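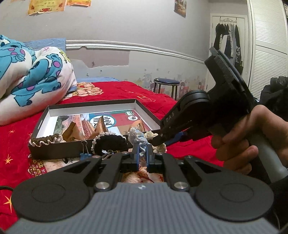
Le tri des crochets — galerie

Le 2024-08-07, j'ai décidé de ranger mes bouts de crochet. J'écris « bouts » par souci d'exactitude : un ouvrage, c'est une chose qu'on termine. Chez moi, on trouve des bandes, des carrés, des bords sans milieu et des milieux sans bord, accumulés depuis un stage de printemps où Biljana Kovačević nous avait promis à toutes une couverture avant Noël. Elle n'avait pas précisé lequel.

Le rangement s'est fait sur le lit, parce que la table était déjà occupée par le rangement précédent. Les légendes sont dans l'ordre de l'après-midi, c'est-à-dire sans ordre. Photos et mauvaise foi : Rocío Quintero.

La boîte grise
Je l'ai gardée pour sa solidité et pour la carte au bâtiment rouge, que j'aime bien. Le caractère 国 veut dire « pays », ce qui est beaucoup d'ambition pour une boîte destinée à recevoir des chutes de laine. Les morceaux de carton brun restent dedans jusqu'à nouvel ordre. Je compte en faire des séparateurs, et j'ai toujours cru en moi sur ce genre de sujet.

La bande brune au bord blanc froncé
Elle devait faire le tour d'un coussin. J'ai mesuré le coussin ensuite. Elle a donc un joli volant et aucune fonction, situation que je connais chez plusieurs personnes très appréciées.

La pièce noire bordée de crème
Crocheter du noir le soir, sous une lampe fatiguée, c'est compter ses mailles avec les doigts et l'espérance. La bordure crème est venue après, pour qu'on sache au moins où ça s'arrête. De tout le tas, c'est celle que je montre aux visiteurs.

Le bleu clair et le crème
Prévus ensemble pour une layette. L'enfant lit maintenant des romans. Yolanda Ñahui me propose de les assembler en marque-page géant, et je ne suis pas certaine qu'elle plaisante.

Les pinces à dessin
Elles remplacent les marqueurs de mailles, que je perds, et les épingles, que je retrouve en m'asseyant. Une pince double-clip tient très bien deux épaisseurs de coton. Sur un mohair, elle laisse une morsure — à réserver aux gens qu'on n'aime pas trop.

Le couvre-lit
Rouge, avec de petites étoiles jaunes et des motifs chargés. C'est le pire fond possible pour photographier du crochet, et le seul que je possède. Toute pièce posée dessus prend un air de fête foraine, même la noire.

Les oreillers
Le grand, avec ses monstres bleus à pois violets, a survécu à trois déménagements et à tous les commentaires. Celui à fleurs roses et crème représente mon côté raisonnable. On remarquera lequel des deux sert aux siestes (non, on ne remarquera pas, mais c'est le premier).

Le mur, côté lit
La peinture s'écaille sous la moulure blanche. Jannik Diekmann devait passer en mai avec un enduit dont il disait le plus grand bien. Il est passé, il a regardé, il a bu un café et conclu que « ça avait du caractère ». Les petits autocollants du bas étaient là pour détourner l'attention, et je les trouve très consciencieux.

Le tabouret rond
Officiellement, un siège. On y a vu des pelotes, une assiette, un dictionnaire et une seule fois quelqu'un.

L'étiquetage
J'ai noté le numéro de crochet sur un bout de papier attaché à chaque pièce, quand je m'en souvenais. Sinon j'ai écrit « moyen ». Pour celles dont la laine elle-même est inconnue, j'ai écrit « douce » ou « pas douce », et je mets quiconque au défi de proposer une classification plus utile.

Le carré de Crescencio Mateos
Il l'a fait pendant le stage, en regardant par la fenêtre, du premier coup, avec des angles droits. Je le conserve par admiration et pour une raison moins noble : placé en haut d'une pile, il améliore beaucoup la pile.

Les fils à rentrer
Ils sont sur l'envers, que d'ordinaire on ne montre pas. Il reste 167 fils, comptés à voix haute pour me faire honte. Le procédé n'a pas fonctionné, j'ai posé l'aiguille au dernier chiffre et je suis allée arroser les plantes.

Le soir
Tout est rentré dans la boîte, sauf la bande brune, qui dépasse. Le couvercle attend sur l'étagère. Biljana a demandé des nouvelles de la couverture ; je lui ai envoyé le lien vers cette page, elle a répondu par un pouce levé et m'a inscrite au prochain stage.

Prochaine galerie : les boutons, si je retrouve le bocal.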